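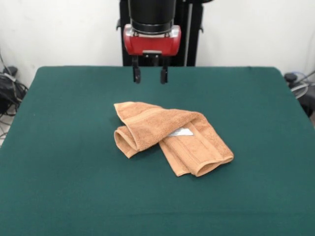 Slide 1. Towel on the bench, arm at the back edge of the table.

Speaker notes: Towel folding with one arm. Student project, Flelton autumn showcase, Saturday session. Slot is 20 minutes including questions.

Slide 1 (leave up while people sit down)

Introduce the team and the course. Second-year automation module, one term, one bench shared with the Pagano group. State the task in one sentence: take a crumpled towel from anywhere on the table and leave it folded in quarters.

Point out the towel on the slide. One part is folded over the other and the care label is showing in the middle. The label matters later (slide 5).

Slide 2. Why cloth

A rigid block has a position and an angle. A towel has no fixed shape, so the usual pick list from the first-year labs is no use. Two fingers, one arm, no second hand to hold the other corner. Mention that the competition rules at Hedberg allow one arm only and do not allow clips or weights on the table.

Ask who has done the block-stacking lab. Do not wait long for hands.

Slide 3. Method

Three stages, run in order:
Find a corner or a free edge.
Lift, drag and lower until the towel lies flat.
Fold along the long side, then the short side.

Stage two took most of the term. The drag speed is set by hand in the config file. We tried to learn it and ran out of bench time.

The green cloth is there for contrast and grip. Tan on dark green separates cleanly with a plain colour threshold. On the bare table the towel slid with the gripper and stage two never finished.

Slide 4. Data

3881 images labelled in total. 3001 used for training, the rest held back for testing. Labels are corner, edge, fold line and "do not know". The last class was added in week four, after two of us disagreed on the same batch.

If asked about augmentation: flips and rotation only. Colour changes made the results worse and we dropped them.

Software is Grokutden, our own name for the labelling tool and the planner together. It logs every grasp with the image it was chosen from. Source will be on the course server after marking.

Slide 5. What goes wrong

Play the clip, no sound. Talk over it.

Rolled folds. Where the towel curls over on itself, the open end looks like a free edge. The planner picks the top layer, lifts it, and the layer underneath stays where it was.

The border band. Woven stripes run parallel to the edge and the early model marked them as the edge itself. Fixed by adding more crops of the band to the training set.

The care label. Small, white, and a strong signal to the detector – it was scored as a corner in 26 test images. We now mask it out. A better answer would be to use it, as it is sewn at a known place on the hem. Not done.

Slide 6. Results

Read the table from the top row. Flattening is good, the first fold is fair, the second fold is poor. Say this plainly and move on. The cap is 2000 planner steps per run, after which the run is counted as a fail.

Slide 7. Next term

Thicker finger pads. A second towel of a different colour. Repeat the drag tests with the speed learned. Bench booking is still open with the Pagano group, so dates are not fixed.

Questions. Leave slide 6 up, not slide 7. Spare slides 8 and 9 cover the gripper force settings and the threshold values.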